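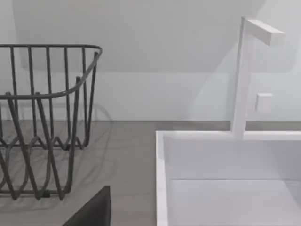 My project for civics this semester was the fight over paid parental leave in Leckie, and I picked it mostly because my mom kept arguing about it at dinner. I figured I'd read a few articles and be done. Nope! I ended up at two town council hearings (the second one ran until 11 at night) and talked to people on both sides.

The proposal would give city workers 4 more weeks of leave after a birth or adoption. Omolara Bashir, who helped write it, got 260 signatures outside the Trornitz market in September. Alasdair Cruickshank spoke against it. He's worried about what it does to property taxes, and he also thinks parents who stay home full time get left out, which I hadn't thought about before.

I handed out 40 surveys at school and the answers were all over the place. My wording on the adoption question was kind of confusing, so I left that one out of my results. The council still hasn't voted, and I'm going to the next hearing even though the project's due before then.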